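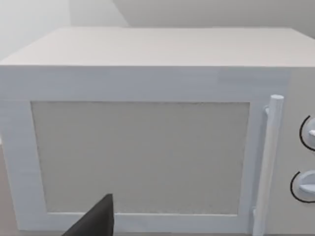 Figure 3. Rendered close view of a white countertop microwave oven, even lighting.

4.2 Patch notes and player return

We compared player activity before and after each balance patch in Varkach, an online team shooter with a ranked and an unranked mode. The study period covers 18 patches. For each one we drew a sample of 1000 accounts that had played at least one ranked match in the two weeks before release, and we logged whether the account came back within seven days of the patch going live.

Patches were coded by hand. A patch was marked as a weapon patch if it changed damage, recoil or reload time for any gun, and as a map patch if it altered the layout or rotation of a map. Several patches fell into both groups and were kept in both. Hotfixes released between scheduled patches were left out — most of them only fixed crashes on a single platform. The coding scheme follows Rinaldi, with one change: we treat cosmetic items as their own group, even when they shipped with a new map.

Return rates were higher after map patches than after weapon patches. The gap was widest among players who mainly used the Gornolmont map before it left the ranked rotation in December. Many of these players moved to unranked play and came back to ranked only when the map did. Weapon patches showed a weaker pattern, and the direction depended on whether a player's most used gun had been made stronger or weaker.

Length of the notes had little effect. We expected notes with more than 40 separate entries to lower return, as Clullow had suggested for mobile titles, but the rates for long and short notes were close in both modes. We can't say how many players read the notes at all. The game client opens them on first login, and closing the window is logged the same way whether it was scrolled or not.

The account samples were drawn by Renzo Sorrentino, who also checked the coding of the map patches.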